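Narkorness Home Arm, reviewed after a season of chores

I run a small guest house with more wood trim and wall art than is sensible, and I spend a large part of each week dusting. When Narkorness opened rentals of its Home Arm last spring, I signed up for the shortest contract they had. I have now used it for one full season. This review covers the arm, the Jesow planning software that comes with it, and whether the two together can take over any real housework.

The short answer is a little of it. The long answer depends on the chore.

What you get

The kit comes in two boxes. One holds the arm and its wheeled base, the other holds the charger, a spare set of finger pads, and a bag of cleaning heads. Setup took me an evening. The printed guide is fine up to the point where you join the arm to your network, and then it sends you to a web page that has different button names from the ones on my screen. I got through it by guessing.

The rental is $200 a month, plus a $300 deposit. You can also buy the whole thing outright for $2727, and that price includes a year of the software. After that the software is a paid add-on, and the arm does very little without it.

The base is heavy and steady. It rolls well on hard floors and gets stuck on the edge of a thick rug. The hand is a plain two-finger type. It opens wide enough for a mug, a paint can, or a folded towel, and closes gently enough that I never broke anything with it. Thin things lying flat are hard for it. A sheet of paper on a table beat it every time I tried.

Planning a job

Jesow lets you build a room on your computer and run the job there before you run it in the house. I expected to skip this part. It ended up being where I spent most of my time, and it's the best thing in the package. You pick wall colors and surfaces from a library, put in furniture and hangings, and then look at the room from the hand's point of view as it moves through the job. If a finger is going to bump something, you find out at your desk.

The library is heavy on offices and kitchens, with a smaller set of older-style rooms. The lighting is simple, but it is good enough to judge distance and angle. Dark walls are harder to read than light ones, and I had to turn up my screen a few times.

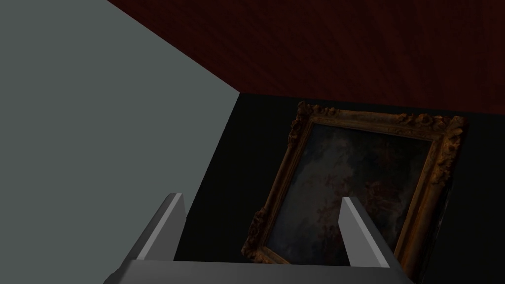 Dusting carved and gilded frames was the job I cared about most. They have curls and leaves all the way around, and dust settles in every one of them. By hand, I use a soft brush and go slowly. The arm has a brush head of its own that the fingers grip by a short handle, and on paper that should be enough.

In practice it handles the top edge of a frame well. It follows a straight line at a steady pace, and it doesn't get bored or press too hard. The carved corners are another matter. The software treats a frame as a flat box with a border, so the brush passes over the high points and leaves the dust in the low ones. You can draw your own path around each corner, and I did this for two frames. It took me longer to draw the paths than it would have taken to dust every frame in the house.

I also would not let it near a painted surface. The support page says the same, to be fair. There is a setting called keep-out that lets you mark an area the hand must not enter, and it worked each time I tested it with a piece of cardboard. I still stayed in the room.

Other chores

Wiping tables is good. If the table is clear, the arm will do the whole top and leave no missed strip down the middle. If there is a vase on it, the arm stops and sends a message to your phone. It won't move the vase unless you have already taught it that vase, and teaching an object means turning it in front of the camera for a few minutes. I taught it one vase and one lamp and then gave up on the idea.

Picking up towels is fair. It gets them off the floor and into a basket most of the time. It can't tell a used towel from a clean one that slid off a chair, so I had to be tidy before it could be.

Folding is poor. There is a folding mode in the menu marked as a preview. It folded a hand towel in half. With a bath towel it made a bundle.

Loading the dishwasher is not supported, though the arm in the ads is standing next to one.

Changing a bed is far out of reach with a single arm, and I don't count that against it. It is worth saying anyway, as beds are the biggest job I have and the reason I looked at a machine in the first place.

Speed and noise

It is slow. A small side table that takes me less than a minute takes the arm closer to ten, counting the time it spends looking at the table before it starts. The slowness matters less if you are doing something else in another room, but the stops and phone messages keep bringing you back. On a good morning I got two jobs out of it without being called. I had a few mornings where I was called for every one.

The motors make a soft whine. Guests could hear it through a closed door at 7 in the morning, so I moved its work to after checkout.

Faults

Error 503 came up again and again in the first weeks. It means the arm has lost contact with the server, and when that happens it freezes where it is, holding whatever it had. An update in November made this less common. I would like it to finish a simple job without a connection, and it still can't.

The finger pads wear quickly. Mine were smooth by the third month, and smooth pads drop things. Spare pads are cheap, but they were out of stock twice when I needed them.

How it compares

I had a Melis unit on trial for two weeks before this one. It was quieter and had a nicer phone app, but there was no way to plan a room first, and it knocked a hook off the wall on its second day. The Jadura is sold for workshops and small factories. I watched it sort parts into bins at a trade show and it was much faster than mine. It was also bolted down, with the bins in the same place every time. A house doesn't hold still like that.

Who should rent it

If you have many plain, clear surfaces and they stay clear, the Home Arm could save you some time. A small office might do well with it. In a home with carved wood, rugs, and things standing on other things, you will spend the saved time setting up.

I would not buy at the full price. I would rent again for a month or two if the next update lets it follow a carved edge by itself. For now I have kept the planning software, which you can rent alone, and I'm using it to work out where a second coat rack could go in the hall.

Planning software: 4 out of 5
Arm and base: 3 out of 5
Usefulness for chores: 2 out of 5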